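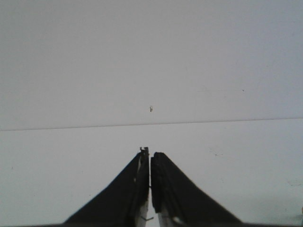
The plate result, written up at last

Badix has spent most of the autumn learning to pick up a plate. Badix is our tabletop arm and the plate is light blue, and between them they have taken up more of my time than my own kitchen has. Several people asked after my last post how the experiment came out, so I've put the main points down before the year ends and I forget the reasons for half of what we did.

The question was a small one. When you train a policy by demonstration, you steer the arm by hand through the task many times and record what the wrist camera sees along with how the arm moves. The policy then learns to produce the movements from the pictures. It works well for blocks and cups. It works badly for flat things, and Olaia Escobar and I wanted to know how much of that was the gripper and how much was the demonstrations we were feeding it.

What goes wrong with plates

A plate is wider than our fingers can open, so you can't take it across the middle. You have to go to the rim, put one finger inside and one outside, and close. From the wrist that is an awkward thing to see. When the fingers are over the well, almost everything in view is one colour. There is very little to tell the policy how far it is from the edge, and the edge is the only part it can use.

Our first policy, which we called Gulla, was trained on 289 demonstrations. All of them began with the arm already well placed, because I had collected most of them and I like things to go smoothly. Gulla would start its approach nicely, drift over the well and then stay there, making small corrections that led nowhere. If it did go down, it went down in the middle and closed on nothing.

I spent a fortnight blaming the camera. Elsa Sandberg pointed out that a person looking at the same video could always tell which way the rim was, so the information had to be in there somewhere. She was right, and I should have tried that check on the first day.

What we changed

We left the network alone. The change was in how the demonstrations began. For the second set, which went to a policy called Grigaitė, each demonstration started from a poor position: too far over the well, off the plate altogether, or turned so that the fingers lay along the rim when they ought to have been across it. The person steering then had to recover before picking up.

This is slow and a bit unpleasant to do. You spend all day getting out of trouble you put yourself in. It also makes for untidy recordings, and my first instinct on watching them back was to throw a good many away. We kept everything except the ones where the arm hit its own limits.

We also shot the starting views on purpose, including views of the bare table with no plate in them. I'd left these out of the first set on the grounds that there was nothing to learn from them. But a policy that has never seen plain table has no idea what to do when it finds itself over plain table, and Gulla proved this by wandering off to one side and staying there.

The total was kept the same, 289 again, so that any difference couldn't be put down to having more data.

How we tested

Each policy had 17 attempts, with the plate put down in the same 17 positions for both. The positions were drawn up beforehand and the person placing the plate did not know which policy was loaded. An attempt counted as a success if the plate was lifted clear and held while the arm stayed still. Sliding the plate along the table did not count, though Olaia argued for half marks.

Gulla managed 2. Grigaitė managed 15.

I'd expected an improvement but I had not expected that much, and I went back through the recordings looking for a mistake. The only thing I found was one Gulla attempt that had been marked a failure and could be argued about. I left it as it was. Both of Gulla's successes came from positions very close to where I used to start my own demonstrations, and that fits.

The more interesting thing to me is how Grigaitė moves. It goes too far over the well quite often, just as Gulla did. Then it backs out towards the rim. It hasn't stopped making the error, it has just learned a way out of it, and I think for a flat object of one colour that may be the best you can ask for from a single view at the wrist.

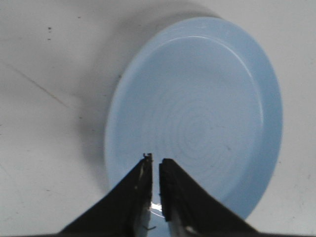

What I'm less sure about

Seventeen attempts is a small test. It's enough to tell 2 from 15 but I wouldn't use it to compare two policies that were close together, and I'd be wary of anyone who did.

We used one plate on one white table. I don't know how much of the recovery depends on blue against white. The plate in question also has faint rings in its well, and it's possible the policy uses them to judge where it is. Olaia thinks so. I think it mostly uses the line of light along the inner edge of the rim, which would be bad news in a room with different lamps. Neither of us has done anything yet to settle it, so at the moment these are only opinions.

There's also the matter of who steers. Elsa's recoveries are quick and direct. Mine are cautious, with a lot of stopping. We mixed them together without keeping track, and next time each recording will have initials on it.

Next

In January we move the setup over to Pesgate, where there is a bench by a proper window and the light changes through the day. The first job is to run Grigaitė there exactly as it is, with no new data, and see how far the score drops. After that comes a plain white plate, which I'm not looking forward to.

If you have tried bad-start demonstrations on other flat things – lids, trays, books – I'd like to hear how you chose your starting positions. Ours were chosen by asking what had annoyed us most that week, and there must be a better way of doing it.

Posted December 2020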